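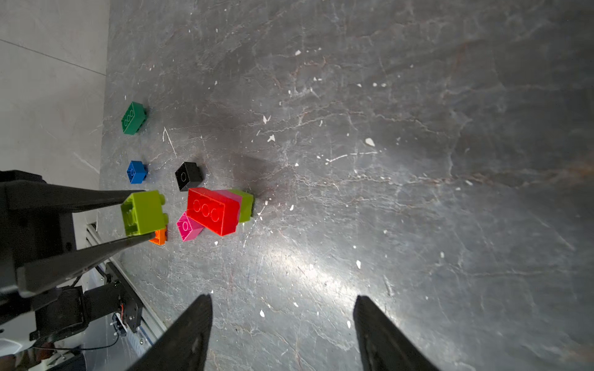 # Clilow Toy Washing Cabinet, Floor Model

The Clilow cabinet washes, rinses, and dries hard toys in a single load. It is supplied by Rosser to child care centers, public libraries, pediatric waiting rooms, and schools. The floor model replaces the earlier Clilow countertop unit, for which parts remain available through the Lurnport service desk.

## Intended use

The cabinet is designed for building bricks, stacking cups, play food, toy vehicles without batteries, bath toys with a drain opening, and similar items that the toy manufacturer has marked as dishwasher safe. It is not a sterilizer and is not sold as a medical device. Facilities that must meet a licensing rule on the disinfection of toys should confirm with their licensing office which method is accepted.

The following should not be placed in the cabinet:

- Stuffed toys, dolls with rooted hair, and cloth books
- Unsealed wood, cardboard, and puzzles
- Toys containing batteries, magnets, or electronic parts
- Items with peeling paint or loose decals
- Dishes, utensils, and feeding bottles

## Wash cycles

**Daily.** A wash, one rinse, and warm-air drying. Suitable for toys in regular use that have no visible soil.

**Full.** A longer wash with two rinses, followed by the complete drying stage. Recommended after a room closure, at the end of a school term, or when donated toys are received.

**Rinse only.** Removes dust from toys that have been in storage. No detergent is dispensed.

**Dry only.** For toys that have been washed by hand. The drying stage may be extended from the control panel in steps of 13 minutes.

The door locks when a cycle begins and releases when the interior has cooled. A cycle may be stopped at any time with the Cancel button; the pump will empty the cabinet before the door can be opened.

## Baskets

Each cabinet is delivered with 4 baskets and 1 hinged lid. The fine-mesh basket is intended for small building bricks and other pieces that could otherwise fall through to the filter, and should always be used with the lid closed. Joined bricks should be taken apart before washing. Water does not reach the inner faces of a stacked pair, and pieces washed together often hold water after drying.

Baskets should be filled loosely, to no more than two-thirds of their depth. Overfilling is the most frequent cause of poor drying reported to the service desk.

Additional baskets, color-coded handles, and room label clips are listed under Accessories.

## Specifications

| Item | Floor model |
|---|---|
| Baskets supplied | 4 |
| Maximum load, all baskets | 17 lb |
| Empty weight | 80 lb |
| Water connection | Cold supply, standard hose fitting |
| Drain | Floor or wall drain |
| Electrical | Dedicated grounded outlet |
| Door | Front opening, with child-resistant latch |
| Exterior finish | White or slate |
| Detergent | Powder or liquid, low foam |

A printed dimension sheet is included with every quotation and may be requested separately before ordering. Purchasers should measure doorways and elevator openings along the delivery route.

## Installation

The cabinet must stand on a level, hard floor. Carpeted locations are not supported. A licensed plumber should make the water and drain connections, and the electrical outlet must remain reachable after the cabinet is in position. Leave clearance behind the unit as marked on the dimension sheet so that moist air can escape.

Rosser does not install cabinets. A first-use checklist is attached to the inside of the door and should be completed before any toys are washed.

## Routine care

1. Remove and rinse the filter at the end of each day of use.
2. Wipe the door seal with a damp cloth. Do not use bleach on the seal.
3. Run an empty Full cycle once a month.
4. Check baskets for bent or broken wires, and withdraw any damaged basket from service.
5. In areas with hard water, descale the cabinet according to the care booklet.

## Accessories and replacement parts

- Fine-mesh basket with hinged lid
- Standard basket
- Handle sets in red, blue, green, and yellow
- Room label clips
- Filter and filter housing
- Door seal
- Stosholm rolling stand, for transferring loaded baskets between rooms

The Stosholm stand accepts baskets from both the floor model and the countertop unit. It is not designed to support the cabinet itself.

## Ordering and delivery

Orders are accepted from schools, libraries, health care providers, and licensed child care programs. Purchase orders should state the finish, the delivery address, and whether a liftgate is required. Cabinets ship from the Lurnport warehouse. Orders intended for use at the start of the fall term should be placed before the end of June.

Please inspect the carton before signing for delivery and note any damage on the carrier's receipt. Unused baskets and accessories may be returned in their original packaging. Cabinets that have been connected to a water supply cannot be returned, but remain covered by the warranty supplied with the unit.

Requests for quotations, care booklets, and parts diagrams should be directed to the Lurnport service desk. Please have the serial number ready, which is printed on the plate inside the lower edge of the door.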